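Kallow Seed Trials Find Gophers Prefer the Expensive Tulips

The Kallow garden club has finished its two-year look at which spring bulbs survive local gophers, and the gophers have excellent taste. Of the 1,255 tulip bulbs planted in the club's test beds off Mussa Road, the pricey fringed kinds went first. The plain red ones from the bargain bin were mostly left alone.

Daffodils came through nearly untouched. They are toxic to rodents, a fact printed on many bulb packages and widely ignored by people who wanted tulips.
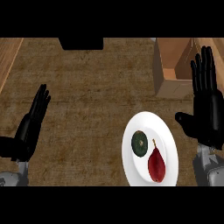 The club also tried 26 wire baskets sunk below the soil line. All but two held. Those two had been set an inch too low, and the gophers simply walked in over the rim.

Castor oil granules did nothing anyone could measure, though the beds smelled terrible until February.

Leftover bulbs go on sale Sunday at the Verkar feed store, $17 a bag. Tulips are final sale.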